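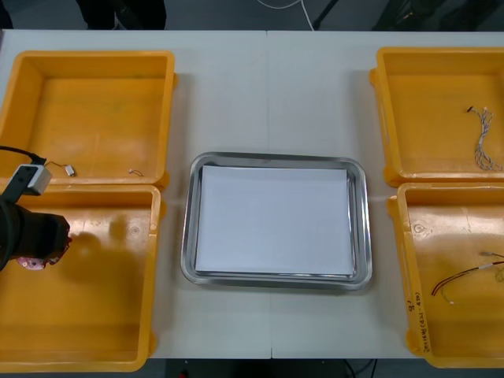
Let people buy the small part

The dial on our kitchen timer snapped in May. The timer itself still worked. It is a Garkemer, the kind that clips to the oven rail, and the dial is a disc of plastic with a square hole in the back. I wrote to the company and asked what a new one would cost. The reply said dials were not sold separately and offered me 7 per cent off a new timer.

I think a company that sells you a thing should also have to sell you the bits of it. There are already rules of this sort for some large appliances, and they are useful as far as they go. They don't reach the kitchen drawer. Most of what gets thrown out of my house is small and cheap, and most of it fails at a knob, a catch, a hinge or a seal.

The usual answer is cost. Keeping parts on a shelf takes space and someone has to pack them. I accept that. I would pay four pounds for a dial, postage on top, and I doubt I'm alone. Gittins, the hardware shop near the station, kept a wall of drawers for this sort of thing until it moved to the retail park. You took in the broken piece and they matched it or told you they couldn't. The drawers didn't make the move. The space now has garden lights in it.

Diltia, who made our vacuum cleaner, do publish a parts list. It runs to 1,196 items across their whole range, and when I went through it one wet Sunday, 1,181 of them were marked as available. The filter cover I needed was one of the other fifteen, which was annoying, but I still think better of them than of a firm with no list at all. I bought a second-hand cover in the end — wrong colour, fits perfectly.

There is also the matter of design. A part can only be replaced if you can get at it. Our Ondberg desk lamp is 31 years old and comes apart with one ordinary screwdriver. I have changed the switch twice. The newer lamp beside it is glued shut, and when its switch goes the whole lamp will go with it.

I would start with something modest. Anything sold with a guarantee should come with a list of its parts, a price for each, and a promise to keep selling them for a fixed number of years. Print it on the back of the instructions, where there is usually a page left blank for notes.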